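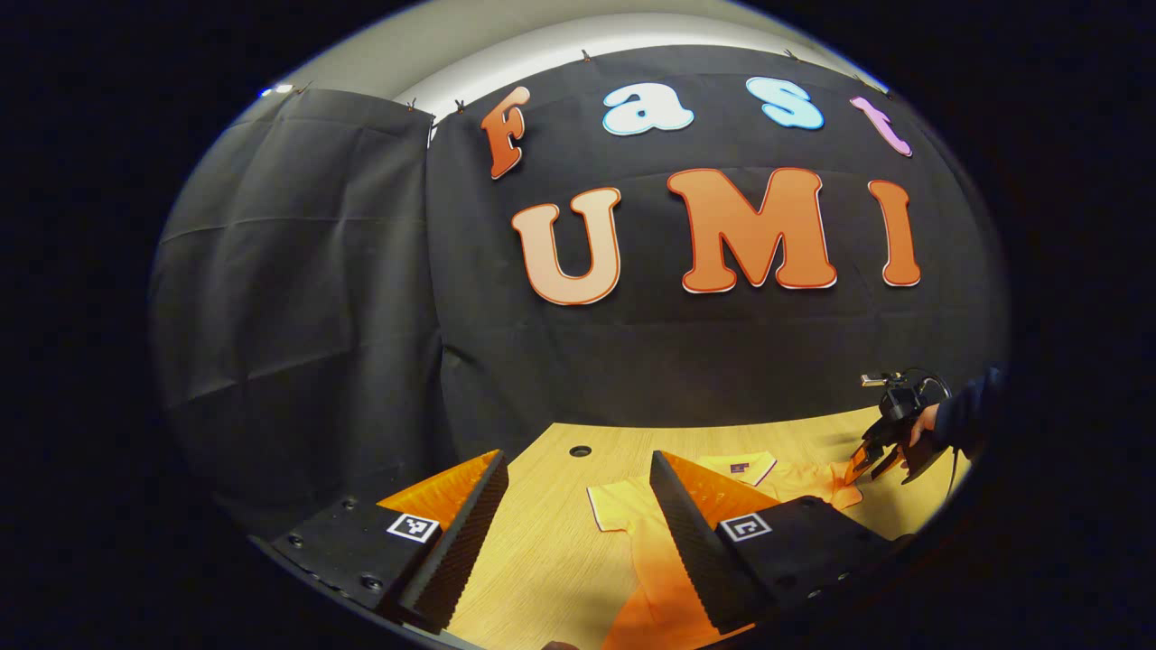
Orange polo with white trim, laid out on a wooden table

Home | Laundry | Closets | Fabrics | Contact
Search this site Go
Print this page | E-mail this page

How to Fold a Polo Shirt

A polo is harder to fold than a T-shirt. The collar is thick, the placket is stiff, and the body is often a soft knit that slides around. The method below works for short-sleeved polos in any adult size.

You need a clean table. A folding board such as the Zorkonora is fine, but a piece of cardboard 11 inches wide does the same job.

1. Close the buttons. An open placket twists in the stack.

2. Stand the collar up, smooth the band, and turn it back down.

3. Lay the shirt face down with the collar away from you. Pull the side seams straight, then smooth from the center out.

4. Set the cardboard between the shoulders, just below the collar.

5. Fold one side over the cardboard, then bring the sleeve back so it lies flat along the fold. Repeat on the other side.

6. Slide the cardboard out. Bring the hem up a few inches, then fold the body up to the collar.

7. Turn the shirt over and straighten the collar points.

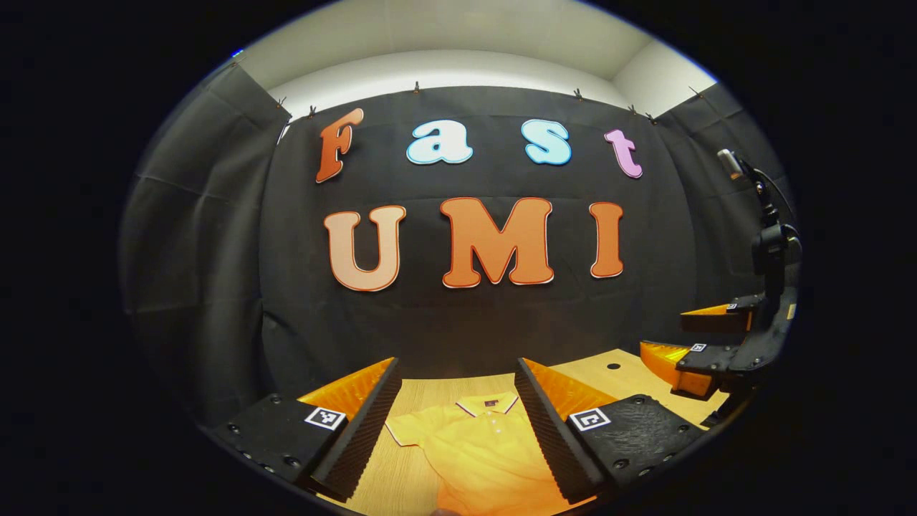
NILLORDEN, November — A yellow polo with a striped collar takes a little more care at step 2. Ribbed collars like this one curl at the points if they are pressed down hard, so use the flat of your hand. If there is a logo on the chest, check that the last fold does not run through it.

Radek Hájek at Matoušek folded 51 polos this way for a shop order and packed them collar to tail, every second shirt turned around. The stack stays level and the collars do not crush each other.

For a drawer, fold the body in thirds at step 6 and stand the shirts on edge. Heavy piqué knits do better on a shelf — they spring open in a drawer.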